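Flivunness textile bank to move to Rankin Road from January

Published June 5, 2022

The textile bank on the Flivunness harbour car park will close at the end of the year and reopen in January next to the library on Rankin Road, the council has confirmed.

The bank takes clothes, bedding, curtains and towels. It has stood at the harbour for 12 years, but the ground beneath it is needed for the new sea wall and the contractor wants the whole of the lower car park cleared before work begins.

Figures given to councillors show that 1476 bags were left at the harbour site last year. The council had planned for 1000. On several occasions the containers were full and bags were left on the ground beside them, where rain got in and the contents had to be thrown away.
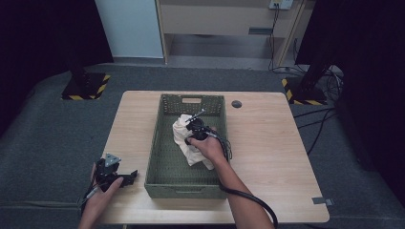 The new site will have larger containers and will be emptied twice a week in place of once. Sesteteck, the company that holds the collection contract, will take the bags to its depot at Firkon for sorting. Clothes fit to wear go to charity shops in the area. Worn cotton is cut up for cleaning cloths, and most of the rest is shredded for use as filling.

Residents are asked to wash and dry everything before bringing it in. Damp items can spoil a whole bag within days, and the depot does not have the means to dry them. Shoes should be tied together in pairs. Duvets and pillows cannot be accepted at either site and should go to the main tip.

Sheets and blankets with small holes or stains are welcome as long as they are clean. Anything marked with paint or oil should go in the household bin.

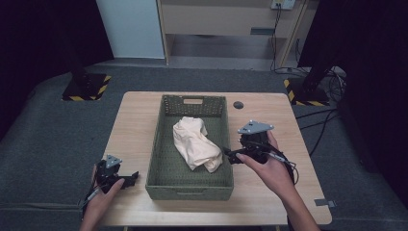
Some people living in the streets behind the harbour have objected to the move. The library is a 30 minute walk from the lower part of the town, most of it uphill, and the bus does not run on the last stretch of Rankin Road. A petition asking for a second, smaller bank near the fish market was handed in last month.

The council said it had looked at the fish market but the pavement there was too narrow for the collection lorry. It is now considering a kerbside collection for residents who cannot get to the library, and expects to make a decision in the autumn. Any such service would have to be booked by phone and would be limited to two bags per household.

Parking outside the library will be free for the first half hour. The two bays closest to the containers will be kept for people dropping off bags, and the hedge along that side is to be cut back for better light in the evenings.

The harbour bank remains open as normal until the move. Bags should not be left beside the containers when they are full. The glass and paper banks at the harbour are also due to be moved, but no new site has been chosen for them.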